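Chapter 2
Saying Grace: Short Prayers in a Long History

I grew up in a house where you didn't touch your fork until somebody had said grace. My grandmother's version took maybe four seconds (she was hungry too), and I could rattle it off years before I had any idea what "bounty" meant. So when I started teaching the history of prayer, I went straight for the small ones — the ones people say with the soup getting cold.

In this chapter we'll spend most of our time with one little book, the table prayers that Pirmin Berchtold put together in 1716 for the farm families of Urnier. It holds 171 prayers, and I love it! Some are a single line. One runs on so long that a reader in Skanmont wrote "Amen already" in the margin of his copy.

Berchtold sorted his prayers by meal and by season, so a February supper gets different words from a harvest lunch. Keep an eye on that as you read. 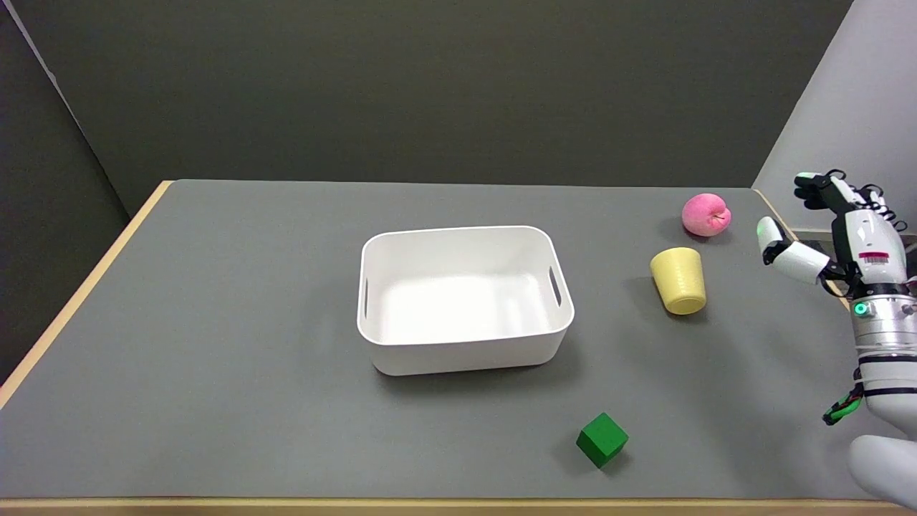 He also gives thanks twice, before eating and after, and the second prayer is nearly always the shorter one. Why would that be? I have a guess, but I'd like you to make yours first, so hang on to it until we get to the Grollix hymnal, which borrowed some 300 lines from him and changed the order of nearly everything.

Key terms: grace, blessing, petition, household prayer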